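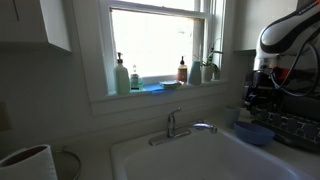

3.2. Le rebord de fenêtre comme annexe de l'évier

Parmi toutes les surfaces que nous avons relevées, le rebord de la fenêtre placée au-dessus de l'évier est celle qui nous a le plus réjouis. Nous l'avions d'abord classé avec les zones décoratives, à côté des dessus de réfrigérateur et des étagères hautes. Il a fallu changer d'avis dès les premiers entretiens : les habitants en parlent comme d'un plan de travail, avec ses places attribuées, ses tolérances et ses petites disputes (« le savon, c'est à droite, sinon je mets de l'eau partout »). Un plan de travail de quelques centimètres de profondeur, mais un vrai !

Le corpus comprend 36 cuisines, dont les occupants ont tous accepté un entretien à domicile et un relevé des objets posés à portée de l'évier. Nous distinguons trois familles d'objets. Les objets de lavage regroupent les flacons à pompe, les savons, les éponges et les lavettes. Les objets d'attente sont ceux que l'on pose là avant de les ranger ailleurs : une bague, un bouchon, un élastique. Les objets d'agrément, enfin, sont les plantes, les vases, les galets rapportés de vacances. La grille de codage, établie par Dinesh Maurya, a été reprise après une première passe en février, car la catégorie « agrément » absorbait beaucoup trop de choses.

La figure 4 montre un rebord où deux de ces familles cohabitent sans séparation nette. Les flacons à pompe, le porte-savon et la lavette bleue relèvent du lavage ; la plante en pot blanc, à l'extrémité droite, relève de l'agrément. Le récipient bleu clair posé près d'elle, vase ou gobelet, nous a valu une longue discussion de codage, et il a finalement été versé dans une rubrique « contenants indéterminés » que nous avons fini par beaucoup aimer. Elle rassemble tout ce qui peut changer d'emploi d'un jour à l'autre sans changer de place.

Figure 4. Rebord de fenêtre au-dessus d'un évier blanc à mitigeur chromé. Objets de lavage et d'agrément alignés contre la vitre ; lavette bleue débordant légèrement du rebord.

La position de la lavette mérite qu'on s'y arrête. Posée à plat, elle dépasse un peu du bord, du côté de l'évier. Plusieurs personnes interrogées décrivent ce geste avec une précision remarquable : il faut que le tissu tienne seul, qu'il sèche, et qu'on puisse l'attraper sans regarder. Une enquêtée parle de « laisser pendre la langue », expression que nous avons aussitôt adoptée entre nous. Dans son foyer, une lavette complètement rentrée sur le rebord signale que la vaisselle est finie pour la journée. On voit combien il serait dommage de réduire ces arrangements à du désordre ou à un manque de place.

L'ordre des flacons est tout aussi riche. Le plus haut de la figure 4, vert pâle, occupe l'extrémité gauche ; un autre, brun ambré et plus court, se trouve plus à droite, au-delà du porte-savon. Des flacons ainsi écartés sont souvent, d'après les entretiens, des flacons que l'on tient à ne pas confondre, l'un pour les mains et l'autre pour la vaisselle. Nous n'en tirons pas de règle, et l'image seule ne permet pas d'attribuer un usage à chacun. Mais l'écart comme moyen de distinguer revient dans des foyers très différents, y compris chez des gens qui assurent n'avoir jamais réfléchi à la question.

Reste la lumière. Venkatesh Palaniappan, qui a conduit la plus grande partie des visites, notait systématiquement ce que les habitants disaient de la fenêtre elle-même. Les plantes y sont presque toujours mentionnées en premier, avant la vue, avant l'aération. On les place en bout de rebord, là où les feuilles peuvent monter le long du cadre sans gêner la main qui va vers la pompe. Un couple nous a raconté avoir déplacé la sienne de gauche à droite pendant tout un hiver avant de trouver le bon endroit, et ils en étaient très fiers, à juste titre.

Ces observations nous conduisent à traiter le rebord et l'évier comme une seule station de travail dans la suite de l'analyse. La section 3.3 applique le même codage aux placards situés sous la cuve, où les objets d'attente dominent et où l'alignement, si soigné en haut, disparaît à peu près complètement.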